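Quiénes somos
Taller de Robótica de la Escuela Lozano

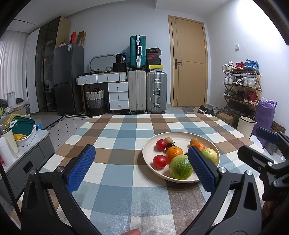

Empezamos por lo que no hacemos, para ahorrarle la visita a quien busque otra cosa. No preparamos a niños de seis años para «los empleos del futuro». No sabemos cuáles serán y desconfiamos bastante de quien dice saberlo. Tampoco prometemos que su hijo vaya a mejorar en matemáticas por venir aquí dos tardes. A alguno le ha pasado y a otros no.

El taller nació como actividad extraescolar de la Escuela Lozano, con un armario prestado y un kit de brazo articulado al que le faltaban piezas desde el primer día. Hoy somos un grupo pequeño de secundaria y bachillerato que trabaja en un solo asunto: coger cosas. Parece poco. Cuando el grupo se formó también nos lo pareció, y el primer calendario del curso le dedicaba dos semanas. Llevamos con ello desde entonces.

Una mandarina cede al apretarla y un tomate también, pero de otra manera. Una fruta pequeña y redonda se escapa rodando en cuanto un dedo llega antes que el otro. Los vídeos de los fabricantes suelen enseñar cubos de espuma sobre una mesa blanca, con buena luz y sin nada alrededor. Nosotros preferimos platos con borde, manteles con dibujo y habitaciones donde vive gente, que es donde se supone que estas máquinas van a trabajar algún día. Los alumnos manejan pinzas de mano, toman nota de cada agarre y discuten después si cuenta como bueno. La discusión suele durar más que el agarre.

Cómo trabajamos

El proyecto del curso se llama Stistiso. El nombre lo votaron los alumnos y no significa nada. Consiste en reunir agarres de objetos corrientes, anotarlos a mano y comprobar si un programa sencillo aprende algo de ellos. En el último recuento había 1.821 intentos anotados, de los que dimos por válidos 854. El resto se descartó por motivos variados: notas incompletas, objetos movidos a medias, desacuerdo entre los dos alumnos que revisaban. Publicamos las dos cifras juntas. Hemos visto demasiados carteles de feria escolar con un porcentaje enorme y ninguna explicación de qué se dejó fuera.

El programa, de momento, aprende regular. Con las frutas grandes acierta a veces. Con las pequeñas no nos atrevemos a decir nada.

Los encuentros

En marzo participamos en Fedari, un encuentro entre centros con pruebas de manipulación. Quedamos en el puesto 13. Nos pareció razonable, aunque tenemos reparos con el formato: tres minutos por equipo premian al que ensaya un solo movimiento hasta sabérselo de memoria. Lo dijimos por escrito a la organización y volveremos a inscribirnos, porque los alumnos quieren ir y porque en los pasillos se aprende de los demás equipos.

No vamos a competiciones que exijan comprar un kit concreto.

Dinero y material

El material lo paga la escuela, con una aportación del taller de reparación Kusteo, que nos cede tornillería y herramientas usadas. No ponemos su logotipo en las camisetas porque no tenemos camisetas. El gasto del curso pasado fue de unos 517 euros, casi todo en repuestos. La cuota de las familias cubre el seguro y nada más.

Quién puede venir

Cualquier alumno de la escuela a partir de segundo de ESO. No hace falta saber programar. Hace falta cierta paciencia con las tareas repetitivas, y esto lo avisamos en serio: hay tardes enteras de colocar un plato, coger una fruta, soltarla y apuntar. Quien venga esperando un humanoide que saluda se va a aburrir.

Se puede asistir a una sesión antes de apuntarse. Lo recomendamos. Para pedirla, basta con dejar el nombre y el curso en la secretaría del centro.

Página revisada el 28/9/26.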